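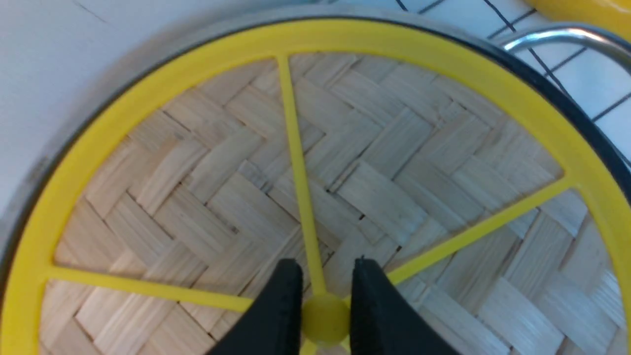 A visit to the shared workshop in Brorkau
2024-01-30

My train to Brorkau arrived 20 minutes late, so I missed the welcome and came in when the coffee was already finished. The workshop is in the old dairy behind the Nicholas bridge. You must go through the yard and up an iron stair, and the bell does not work, so please knock strongly.

I went there because I am building a small arm at home, in my kitchen, and it has not gone well since autumn. I wanted to see how other people do this when they have more space and better tools. The members have one evening in the month when visitors may come in, and it costs nothing, but there is a box for coins beside the door.

The ground floor

Downstairs is the wood room and a corner for metal. I did not stay long there. The lathe is older than me and very well kept. A member was cutting feet for a bench and let me try the Japanese saw, which pulls and does not push. I was not good with it.

There is also a shelf where people leave parts they do not need. I found two bearings of the size I have been looking for, and I put some coins in the box for them.

Lasura

The project I wanted to see is upstairs and is called Lasura. It is an arm with a gripper of two black fingers, and the members have built it in their free time over two winters. The present task is a kitchen one, with a bamboo steamer, a steel pot and food to put in and take out. I liked this choice very much. At home I practise only with wooden blocks, and blocks forgive too much.

The table has a white cloth with a black grid. I asked if the grid is for the software. The answer was that it came with the cloth, but now they use the lines when they put things back to their places after a run, and they would not like to be without it.

One piece that interested me is a yellow ring with three thin spokes and a small round hub in the centre. The hub stands up a little, so the two fingers can come down on both sides of it and close. I have been trying for weeks to make my own gripper hold a flat lid by its edge, and I had not thought of giving it something in the middle to hold. When I came home I drew a similar one the same night.

The buns and dumplings are a good test, I think, because they do not share one shape. A large round bun needs the fingers wide open. A dumpling that lies on its side beside another one leaves very little room. I asked which is the worst, and I was told it is always the piece near the wall of the basket, where one finger must go between the food and the bamboo.

They keep a paper notebook beside the computer. Each evening they plan 30 runs, and if they reach 25 they are content. The rest of the time goes to cables. I was happy to hear this, as with me it is the same.

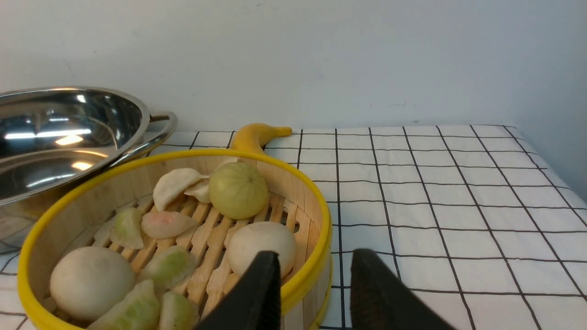

What I asked about the fingers

My own fingers are printed and they slip. I had brought one in my pocket and put it on the bench, and we looked at it together. The advice was to make the inner face less smooth, to check that both faces are parallel when they are nearly closed, and to move more slowly in the last part of the way. They also said my screws are too long, and that was true.

For the motor boards they order from Gruvetti, a small shop which sends within the week. I had paid 300 for mine from another place and I will not write here what they pay.

For those who want to go

The next visitors' evening is in March. Come before seven if you want the coffee. It is cold upstairs, so keep your coat. You may bring your own work and put it on the long bench near the window, but ask first where to plug in, as one of the sockets must stay free for the arm.

The last train back leaves early. I ran for it with my bearings in one hand and my finger in the other, and only in the train I saw that I had left my scarf on the stair. If a member reads this, it is the grey one.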